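ニュースレター 12月号 特集

機械はもう家の仕事ができますか

リア・ブエナベントゥラ

読者のロヘリオではなく、私の同僚のヘラルド・ナバロさんから、先月こういう質問をもらいました。「工場のロボットは何十年も前から働いています。それなのに、どうして私の家の皿はまだ私が洗っていますか。」短い質問ですが、答えは短くなりません。今月はこの質問について書きます。私は日本語で長い文章を書くのにまだ時間がかかりますので、少し硬い文になることをお許しください。

工場の仕事と家の仕事の違い

私は以前、Fajardoという部品会社の包装ラインで二年間働きました。そこのロボットは、同じ箱を、同じ高さの台から、同じ向きで取ります。箱の位置がずれると、ラインは止まって人を呼びます。私の仕事の半分は、その呼び出しに答えることでした。ロボットはとても速いですが、周りの世界をロボットに合わせて作ってありました。

家では、その逆になります。テーブルの上の物は毎日違います。布が敷いてあって、布には模様があります。器はガラスで、光を通します。スプーンは昨日と違う引き出しに入っています。人間はこれを問題だと思いません。機械にとっては、一つ一つが別の問題です。

特にガラスは難しいと聞きました。透明な物は、距離を測るカメラが後ろの物まで見てしまうことがあるからです。細い棒も難しいです。つかむ所が少なく、少し力の方向が違えば転がります。大きい箱を持ち上げるロボットの動画は立派に見えますが、私は小さい器と細い棒を上手に扱うロボットのほうに驚きます。

人の手で教える方法

では、機械はどうやって家の仕事を覚えますか。今よく使われている方法の一つは、人間が手持ちのグリッパーを両手に持って、実際に作業をすることです。ロボットの腕はまだ使いません。人がグリッパーで物をつかみ、動かし、置きます。その動きを記録して、あとで学習に使います。

グリッパーには白い立方体が付いていることがあります。立方体の面には白黒の四角い模様があり、カメラはその模様を見て、グリッパーが空間のどこにあって、どちらを向いているかを計算します。見た目は簡単ですが、動きを正しく記録するために大事な部品です。 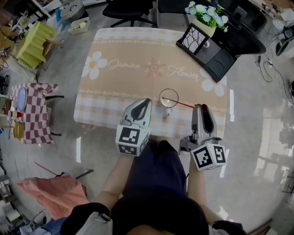
一回の作業は短くても

このような練習では、同じ作業を何回も繰り返します。Pleteline計画で記録の整理をしているマリルー・ドゥムラオさんに、一つの作業に何回の記録を集めるかを聞きました。最初の目標は600回でしたが、足りなくて1,000回に増やし、最後は1,162回で止めたそうです。次の作業では初めから2,000回を予定しています。

「回数だけ多くても良くなりません」とドゥムラオさんは言いました。「布を替えます。器の場所を替えます。人も替えます。いつも同じ人がすると、機械はその人の癖を覚えてしまいます。」

私も一度、グリッパーを持たせてもらいました。指が二本になると、自分の手がどれほど賢いかがよく分かります。軽い物を持つとき、私はいつも指先で重さを感じて力を決めていますが、グリッパーでは目で見て決めるしかありません。小さい蓋を一つ開けるのに、私は四回失敗しました。隣の人は笑わないで待ってくれました。その後、肩が少し痛くなりました。

今できること、まだできないこと

私が見た範囲で、正直に分けて書きます。

机の上の物を決まった容器に入れることは、物の種類が少なければ、かなりできるようになりました。タオルを畳むこともできますが、遅いです。私が見た機械は、一枚に三分かかりました。きれいに畳めたときは、部屋にいた人がみんな拍手しました。

食器を洗うことは、まだ難しいと思います。ぬれた皿は滑りますし、汚れが残っているかどうかを判断しなければなりません。料理はもっと先の話でしょう。混ぜる、注ぐ、といった一つの動作は練習できます。しかし「少し焦げそうだから火を弱くする」という判断は、動作だけを集めても身に付かないのではないでしょうか。

店の仕事についても一言書きます。Ultellという雑貨店で働くミラグロス・ラグマンさんは、棚の整理を機械に任せられるなら明日からでも頼みたいと言います。彼女の店では、客が手に取った物を違う棚に戻します。機械は、物を元の場所に置くことの前に、それが違う場所にあると気付かなければなりません。ラグマンさんは一日に何回もそれをしていますが、どうやって気付くのか自分でも説明できないそうです。

費用のことも忘れられません。掃除機のロボットは一つの仕事しかしませんが、普通の家で買える値段になりました。腕が二本ある機械は、まだ家庭の買い物とは言えません。そして家が狭ければ、機械の置き場所を先に考える必要があります。私のアパートでは、椅子を一つ捨てないと入りません。

ナバロさんへの答え

皿は、もうしばらくナバロさんが洗ってください。ただ、私は前より希望を持っています。数年前、私が見た機械は、布の模様が変わっただけで手を止めました。今の機械は、模様が変わっても続けることが多くなりました。失敗したあと、自分でもう一度つかみに行く機械も見ました。私にはそれが一番うれしい変化でした。

来月号では、リゴベルト・フローレスさんがBuvettiの洗濯工場を訪ねた話を書きます。シーツを広げる機械と、その横で角をそろえる人たちの話です。家で機械に頼みたい仕事がある方は、編集部まで短い手紙をください。いくつか選んで、ドゥムラオさんに難しさを聞いてみます。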